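Unit 4: Loss of tracking during drawer tasks

Fault case from the Nullenine hand-held gripper set. Pose is computed from the marker cube on each gripper.
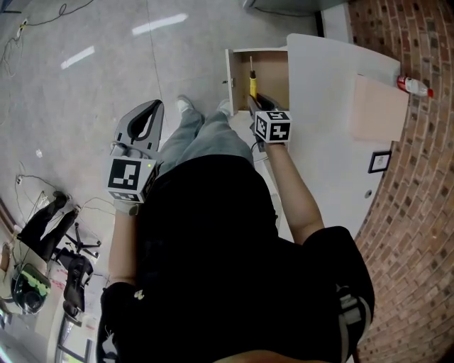 Fig. 4.1. Right gripper holding a screwdriver in the open drawer.

Of 108 recorded runs, 36 showed a pose jump larger than the limit.
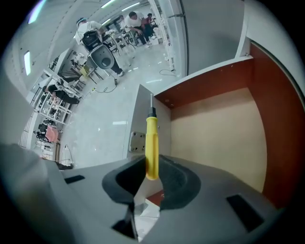 The fault log gave no warning. The software kept the last valid pose for 420 ms, then resumed with an offset.
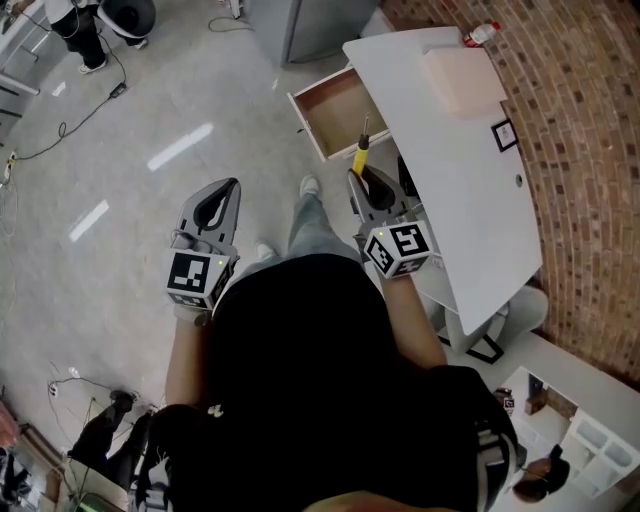 Required fix: reject any run with a hold longer than two video cycles. Check the shaft clearance before replay on the arm.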